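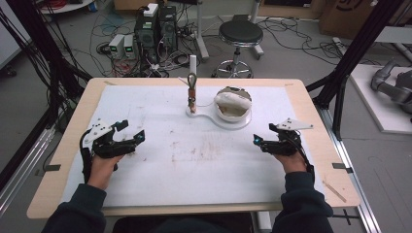

Joyero de sobremesa Flurkwood Proltcombe: prueba después de varios meses

Eulalia Paredes – 2020-06-14

El Proltcombe es un joyero abierto, de los que se dejan a la vista en una cómoda o en el recibidor. Lleva una base blanca con forma de dos círculos unidos, una varilla vertical fina en uno de ellos y un cuenco blanco en el otro. No tiene tapa, ni cajones, ni espejo. La referencia es la 2516 y lo compré en noviembre en Tapia, la tienda de decoración que tengo cerca del trabajo.

Buscaba algo para las cosas que me quito al llegar a casa: una cadena, un par de anillos, el reloj. Antes las dejaba en un plato de café y acababan mezcladas con monedas y tickets.

Montaje

La caja trae la base, la varilla y el cuenco, cada pieza envuelta por separado. La varilla se enrosca a mano y no hace falta herramienta. Las instrucciones son una hoja con dos dibujos y se entienden bien. Conviene no apretar demasiado: en la primera unidad que me dieron la rosca entraba torcida y tuve que cambiarla. En Tapia me la cambiaron sin pedirme el tique.

El cuenco va apoyado, sin fijación de ningún tipo. Se levanta con una mano para limpiar debajo, y también se desplaza si se le da un golpe a la base. Yo le he puesto dos puntos de masilla adhesiva y ya no se mueve.

El cuenco

Es lo mejor del conjunto. Es de cerámica blanca y tiene forma de cáscara de huevo rota, con el borde irregular, ondulado, y un filo plateado muy fino. Según la ficha pesa 352 gramos y la base 616, y se nota al cogerlos. No da sensación de pieza barata.

Dentro cabe una cadena con vuelta y queda sitio para pendientes o anillos. Los eslabones dorados se ven bien contra el blanco y no hay que rebuscar.

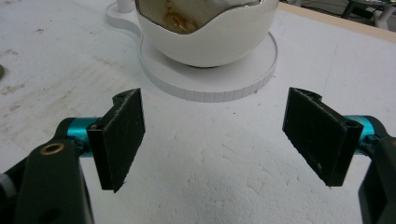
La forma cerrada hacia arriba ayuda a que las cosas no se salgan, aunque para coger unos pendientes pequeños hay que meter los dedos hasta el fondo. A Shaimaa El Ouafi, que tiene el mismo modelo, le pasa igual y ha terminado usando el cuenco solo para pulseras y cadenas. El interior se limpia con un paño húmedo. El filo plateado pide más cuidado: las instrucciones desaconsejan el lavavajillas y los productos abrasivos. El mío sigue entero, sin saltados.

El canto del disco donde apoya el cuenco está dividido en muchas facetas verticales pequeñas. Queda bonito, pero ahí se mete el polvo y el paño no llega. Uso un pincel seco de vez en cuando.

La varilla

Me convence menos. Es delgada y sirve para colgar una o dos piezas ligeras. El fabricante indica que admite hasta 50 gramos, y con un collar de cuentas grandes la mía ya se inclinaba un poco. Los collares largos, además, arrastran por la base y se enredan con lo que haya al lado. Para colgar varios a la vez prefiero el árbol metálico de Listex, que es más feo y aguanta más.

El color

Todo es blanco, así que se mancha con facilidad. Con crema de manos o maquillaje aparecen cercos en la base, que se van con agua y jabón neutro si no se dejan pasar varios días. Sobre una mesa clara el conjunto se pierde un poco. En una cómoda oscura luce bastante más.

Lo que me gusta

– El cuenco, por forma y por peso.
– Se monta sin herramientas.
– Ocupa poco para lo que guarda.

Lo que no

– La varilla es floja para collares pesados.
– El cuenco va suelto.
– Las facetas del canto acumulan polvo.

¿Lo recomiendo?

Para quien usa pocas joyas y las quiere a mano, sí. Para guardar una colección entera se queda corto. Si solo interesa el cuenco, preguntad en la tienda, porque en Tapia me dijeron que a veces lo venden aparte y para mí esa sería la mejor compra. Mi nota es un siete.

Artículos relacionados
Árbol para collares Listex: dos tamaños comparados
Cómo limpiar una cadena dorada en casa
Bandejas vaciabolsillos para el recibidor, por Patricio Núñez
Qué hacer cuando se salta el filo de una pieza de cerámica

Contacto | Aviso legal | © 2020 Eulalia Paredes | Volver arriba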